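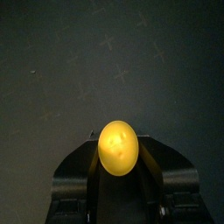

Yufang Yan wrote in to ask whether changing every password in the house each April does any good, as her mother insists.

Tips > Home Office > Passwords

I doubt it. People who change passwords on a schedule tend to add a 2 to the old one, and a guesser will try that early. Change one when a site says it was breached, or when you gave it to a guest.

I'm no fan of the "strength meter" either — it will happily turn green for a pet's name with an exclamation mark. Use four unrelated words and keep them in a password manager. A paper notebook in a kitchen drawer is fine too, whatever the ads say. Few burglars want your recipe site login.

Do the email account first. Whoever gets into that can reset the rest. Turn on the login codes, and print the backup ones.

155 shares | 60 comments

Contact Stotness | Back to top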